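Kondetti Season 2 – FAQ (what we know so far)

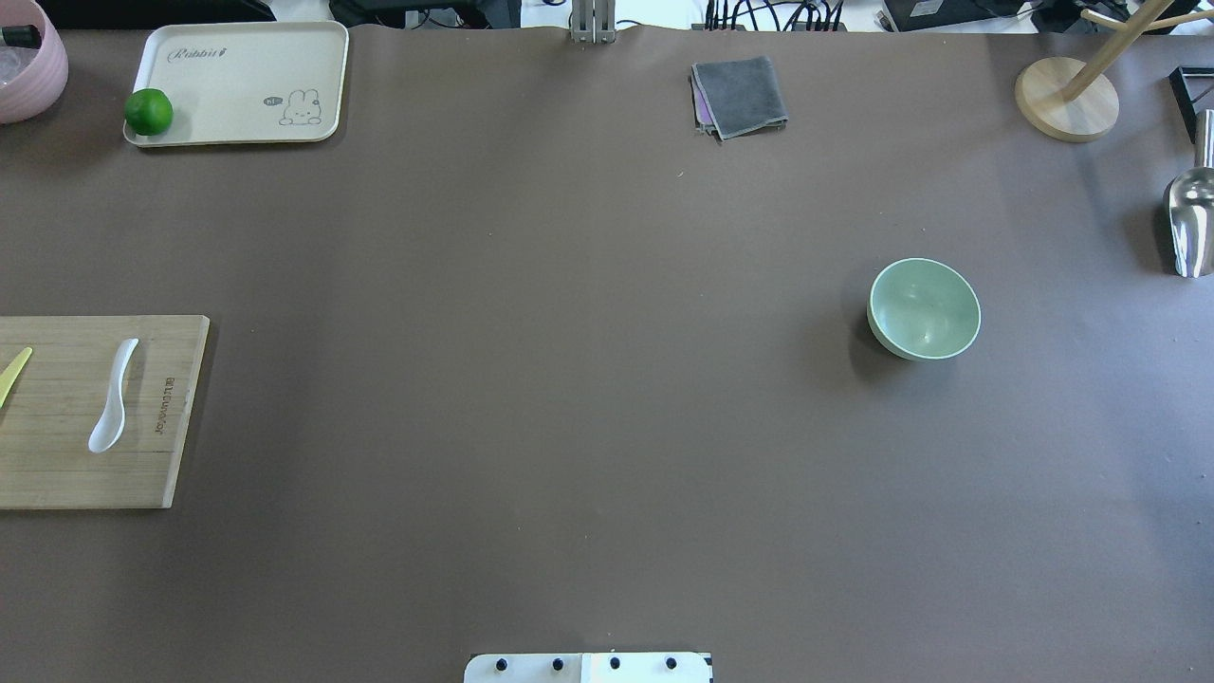

Getting a lot of the same questions in the comments so putting the answers in one place. Last update 27 April 2019.

Is season 2 confirmed?
Yes. Studio Halleo put it on their site, one line and a logo. No trailer yet.

When does it come out?
September. No exact day. Anyone giving you a day is guessing.

How many episodes?
Not announced. Season 1 was short and people complained, so hopefully more this time.

Do I need to watch season 1 first?
Yes!! It picks up right after the bridge fight. You will be lost otherwise.

What about the Mirkdale special?
Side story, set before everything. Watch it after episode 4 if you want, or skip it. Skipping it won't hurt you but the music is great and you get the only decent look at the old harbor town.

Will it cover the Wouters arc?
Probaly. The teaser art has the lighthouse in it and that only shows up in volume 3 of the manga. Not official though.

Same voice cast?
Main two are back. Rest of the cast not listed yet – will add names when Halleo posts them.

Sub or dub?
Sub first. Season 1 dub came out months later, expect the same wait.

Where can I watch it?
Streaming rights for outside Japan not settled as far as I know. Please stop posting links to rip sites in the comments, I have to delete them all by hand.

Is the manga finished?
No, still running. Currently on a break, no reason given.

Is there going to be a movie?
Rumor only. Came from one forum post and then got copied everwhere.

Can I post spoilers here?
Manga spoilers go in the spoiler thread. Anime stuff is fine one week after it airs.

Something wrong or missing? Leave a comment, I check most evenings.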